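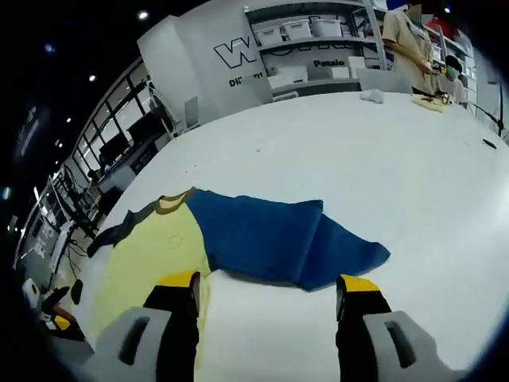
The laundry can wait, and it will have to

My mother had a low opinion of the way I folded shirts and would refold them in front of me, without a word, while talking about something else. It took her perhaps the length of one sentence about the neighbours. I've thought of her often this year, mostly while reading that the household robot is nearly upon us and will be wanting access to the airing cupboard.

I should say where I stand. I would like one. I'm lazy, I live in a flat with a clothes horse permanently up in the hall, and if a machine could be trusted to take a T-shirt from the heap and put it in the drawer I'd move out of its way and apologise for the state of the heap. I have no quarrel with automation in principle, and my quarrel in practice is that I've been about to get this thing since I was a boy, and I still know exactly where the clothes horse is because I walk into it.

The current approach to teaching a machine to fold has a certain charm. You give a person a gripper with a handle on it, two fingers at the business end, and you ask them to do the housework with that instead of with their own perfectly good hands. The fingers pinch the cloth. A camera sees what the fingers see. Do this enough times, the thinking goes, and a robot arm with the same two fingers can be shown how it's done. So the first effect of automating the laundry is a person doing the laundry with a pair of tongs.

Try it with salad servers, as I did, on a rugby shirt. The hem is all right. You can get hold of a hem. Then you have to bring a sleeve across, and the sleeve has opinions, and by the time you've put it down the hem has moved. Ten fingers do an absurd amount of smoothing and patting that you never notice until you're down to two. I got something in the end that I'd call a parcel. I wouldn't call it folded, and it spent the night on the chair.
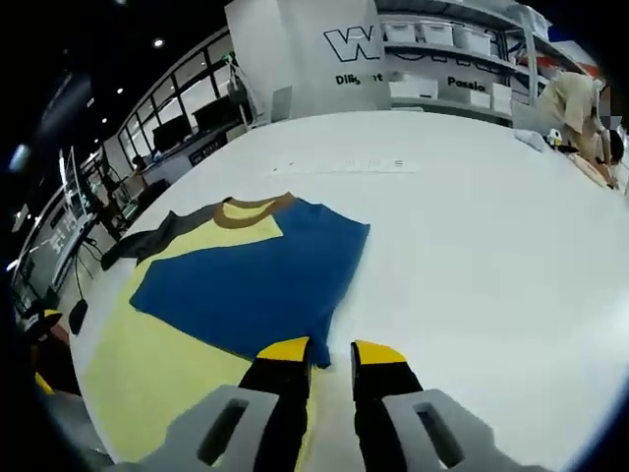

Lucrezia Serra wrote to me after I grumbled about this in an earlier column, and she was having none of it. Every useful machine in your house, she said, was ridiculous for years before you bought it, and you only laugh at this one because it is learning where you can see. Her view is that a shirt on a table is the right place to begin: it's soft, it's cheap, it never lies the same way twice, and if you drop it there is nothing to sweep up. She added that a toddler can't fold either and we don't write columns about toddlers.

I have written several columns about toddlers, but I take the point. A shirt is a fair test, possibly the fairest. Factories have had arms that can put the same bolt in the same hole all night for longer than I've had a pension, and they do it beautifully, because the bolt is always a bolt. Cloth is another matter. Pick it up by one corner and you have a different object in your hand from the one you were looking at. Half the pattern has gone round the back and a sleeve has wandered off underneath. You and I sort this out with a flick of the wrist, and the flick is the bit I'd like to see written down.

Where I part company with Lucrezia is over the table. Look at the size of it, and how white it is, and how little else is on it near the shirt. I don't own a surface like that. The largest flat area in my home is the floor, and the second largest is the bed, which already has the laundry on it. Household work is mostly the clearing of a place in which to do household work. A machine that can fold a shirt once it has been given somewhere to put it has learned the pleasant part of the job.

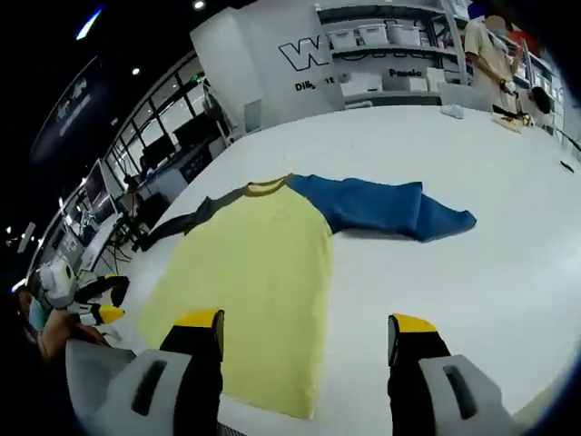

And somebody has to take the shirt out of the heap in the first place. Mine come out of the drum inside out, with one sleeve knotted round a pillowcase and a sock lodged up the other. I have never seen a demonstration begin with the sock. I'd pay to.

The same goes for the shop floor, where I had hoped for better news. Bendik Kvam packs returns in a warehouse at Bumden, and when I asked whether he was worried about his job he said he was worried about his knees. A robot was tried on his line last May. It could handle boxes. Returned clothing arrives in whatever bag the customer could find, sometimes with the hanger still in, and once with a set of car keys. The machine was given the boxes, and Bendik was given what the machine couldn't do, which was everything he'd been doing before, minus the rest he used to get when a box came along.

He doesn't hold it against the thing. He says it was always polite at the corner by the lift.

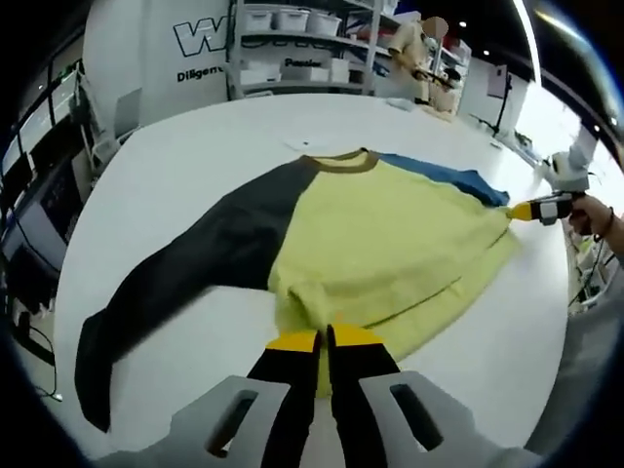 How I'll know

I've been asked for a prediction, and columnists who give dates deserve what they get, so I'll give terms instead. I'll believe in the folding robot when it can do 34 shirts out of my own basket, on my own bed, with me in the way. It may use two fingers or twenty. It may take all afternoon if it's quiet about it. Two people with a gripper each are allowed to help it learn, for as long as they like, and I hope they're being well paid and given somewhere to sit down at lunch, as theirs is the only folding in this whole business I'm sure about.

What it may not do is leave me the fitted sheet. I know how these arrangements go. The dishwasher took the plates and left me the roasting tin, the vacuum cleaner took the carpet and left me the stairs, and I can already picture a neat stack of T-shirts beside a large elasticated problem that falls outside the scope of the product.

Lucrezia says I'll have one within the decade and be complaining that it creases my collars. She's probably right about the collars. I've told her she can come round and see it when it's delivered, and to mind the clothes horse.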